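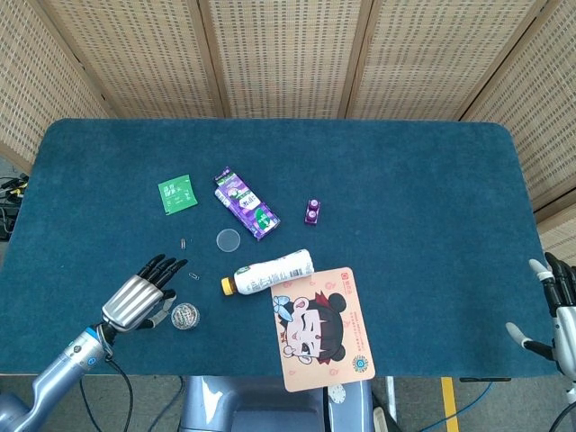
Arbitrating Grasp Requests on a Cluttered Table: Final Report on the Trundent Planner

June 6, 2018

1. Purpose

Trundent is a small planning layer that sits between the object detector and the arm controller. It takes a list of detected items and decides which one to pick next, and with which hand. The two parts either side of it were supplied to us: the detector is Condska, used without changes, and the controller is Mirside, to which we added one message type. Work began in March.

The earlier planner picked the nearest item first. It did well on sparse tables and poorly once flat, thin and see-through items were mixed with cartons and bottles. Most of its lost time went to repeated attempts on one item that could not be reached cleanly.

2. Item layout

The test table is covered in teal fabric. The set includes a drink carton, a bottle lying on its side, a green sachet, a clear lid, a large printed card and a number of silver paper clips, with more clips in a small clear container. The bottle touches the card, so the two cannot be treated as separate grasps. The planner stores this as a contact edge and will not release the card until the bottle is cleared.

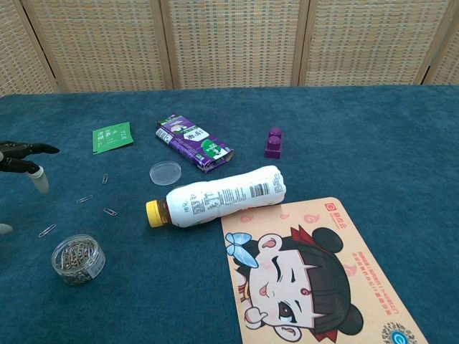

Figure 2. Test table with loose paper clips at left and the bottle partly over the card.

3. Method

Each item gets a cost made up of 3 terms: reach distance, detector confidence and the number of contact edges. The reach term is worked out for both hands and the lower value is kept. Ties go to the hand that moved last, which avoids a needless swap.

Loose clips are grouped. If two clips are closer than 12 mm, centre to centre, they are handled as one target and the grasp point is set on the outer clip. Clips inside a container are masked out before costing. Without the mask, the detector returned a changing cluster of false targets and the queue never settled.

4. Results

We logged 158 planning cycles. The queue order was stable from one cycle to the next in all but 11 of them. Every unstable cycle involved the clear lid, whose confidence score moved up and down with the lighting. Holding the last good score for a short time removed most of the flicker in replay — we have not yet tried this on the arm.

Planning time was not a limit. Most of each cycle was spent waiting for the detector.

5. Open items

The contact edge is found from overlapping outlines only, so items that are close but not touching are sometimes linked. A depth check would fix this. The cost weights were tuned by hand on one table and should be fitted again before the planner is moved to the Skjelbred cell, where the work surface is lower. The replay logs and the weight file are stored with the source code.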